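Carried Patterns: Carp and Lotus Designs on Household Tables
Project report, Decorative Surfaces in Daily Life
Prys Owen and Lilibeth Abella
Advisor: Marcelle Langlois

Summary. Our project looks at pictorial designs on tables that people use every day. We wanted to know whether owners still notice the design after years of meals and homework, and whether the picture changes where they put things. We visited homes in the Brostport area during July, made drawings of the tabletops, and sent out a short survey that brought in 40 replies. The carp and lotus design turned into our favorite by a long way, and most of this report is about it.

1. Why tables?

Lilibeth grew up doing her homework on top of a dragon. Her family's dining table had one in the middle, and she can still draw the whiskers from memory (she did, on the first day of class, and that is how we became partners). When we went looking for reading on the subject, we found plenty about plates, screens and cabinets but very little about tables in ordinary homes. That surprised us! A plate goes back in the cupboard, while a table is out all day long.

2. Background

Carp and lotus have been paired in East Asian decorative art for a very long time. In Chinese, the word for fish sounds the same as a word for abundance, and one word for lotus sounds like a word for "continuous," so the two together can be read as a wish for plenty year after year. Clouds are another lucky sign and work well as a border, as the scrolls can be stretched or squeezed to close up a ring. We owe a big thank you to Bożena Adamczyk at the library, who kept finding pattern books for us long after we had used up our fair share of her time.

3. Methods

Each home visit lasted 15 minutes or so longer than we planned, every single time, mostly on account of tea. We asked the owner to leave the table as it was. One of us sketched the design while the other asked the questions: where the table came from, who sits where, which way up the picture faces, and what gets put on top of it. Drawing curved scales on graph paper is much harder than it sounds, and Prys went through two erasers.

4. The carp table

The table we spent the most time with has a dark brown wood top with a glossy, glass-like surface. Its main design is a large circle in pale beige lines. A band of cloud scrolls runs around the outside, and inside it is a carp with a curled tail, surrounded by lotus leaves and flowers. The scales and fins are drawn in great detail. A smaller fish motif sits apart from the circle, and we were thrilled to spot it.

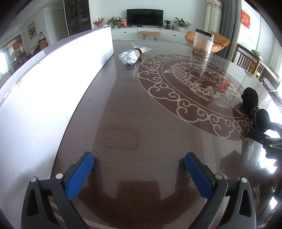

The owner told us that guests always reach out and trace the tail with a finger, and that children pick their seats by which part of the fish they get. We heard close versions of this from our survey too. One person wrote that her end of the table was "the boring end, all cloud."

5. What we learned

Most people who answered said they still notice the design, usually while wiping the table down. Several had strong feelings about covering it up. Tablecloths came out only for holidays, and one family had given up placemats altogether. We had expected owners to keep the picture clear, but chopsticks, dry food and bags of groceries land wherever there is room, and people seemed perfectly happy with that.

Our biggest weakness is that we mostly met people who love their tables. We would also like to learn how the lines are made, and we ran out of time to visit a workshop. Next term we plan to draw the cloud band again at full size and compare it with the borders in the library's pattern books. Lilibeth is bringing the dragon.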